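Section 4: Fitting and Clearing the Filter Drum on the Nenby 80 Shop Extractor

We know you would like to get straight to the sawing and planing, and we promise this part doesn't take long. Set aside a quiet half hour the first time (a Sunday morning is nice) and after that you'll find you can do the whole job before the coffee is ready. Please read the section through once before you pick up a wrench.

What you will need

The 10 mm wrench from the accessory bag
A soft brush, the kind sold for dusting shelves
A dust mask that fits you properly
A clean filter cartridge, part 382, if yours is due for a change

CAUTION: Switch the extractor off at the wall and pull the plug before you open the drum. The switch on the lid is not enough by itself.

Taking out the old cartridge

1. Let the motor come to a complete stop. The fan keeps turning for a little while after the power is gone, and you'll hear it wind down.

2. Put on your mask. Fine dust from MDF and sanding hangs in the air much longer than people expect, so leave the mask on until the drum is closed again.

3. Undo the 2 side clips and lift the motor head straight up. It's heavier than it looks! Set it upside down on a bench or an old blanket, with the cord tucked out of the way.

4. Loosen the center nut with the wrench and turn the cartridge to the left until it comes free. If it's stubborn, grip it low down near the collar, where the rubber is thickest, and give it a slow, steady twist.

Note: Owners of the older Sutau head will find a wing nut in place of the hex nut. The steps are otherwise the same.

Lower the old cartridge into a trash bag and tie the bag before you carry it anywhere. If you plan to use the cartridge again, brush it gently from top to bottom, following the pleats, and do it outdoors if you possibly can. Compressed air will tear the paper, so please keep the air line well away from it.
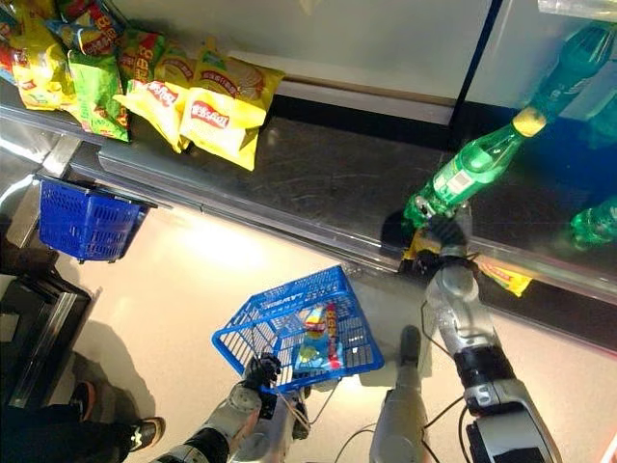 Fitting the new cartridge

5. Wipe the collar and the rubber seal with a dry cloth. A few specks of sawdust are enough to cause a leak — and a leak here sends dust right past the filter and back into your shop.

6. Slide the cartridge over the center post and turn it to the right until it stops. Tighten the nut by hand, then give it one more quarter turn with the wrench.

7. Lower the motor head back onto the drum, with the arrow on the head facing the hose inlet, and close both clips.

8. Connect your hose. The inlet takes a 70 mm hose directly. For anything smaller, use the stepped reducer and see Section 5.

9. Plug in and run the extractor for a minute with the hose open. A whistling sound usually means the seal has folded under itself, in which case unplug, lift the head and start again from step 5.

If the suction still seems weak with a clean cartridge, check the hose for a blockage before you call the Tomora service desk.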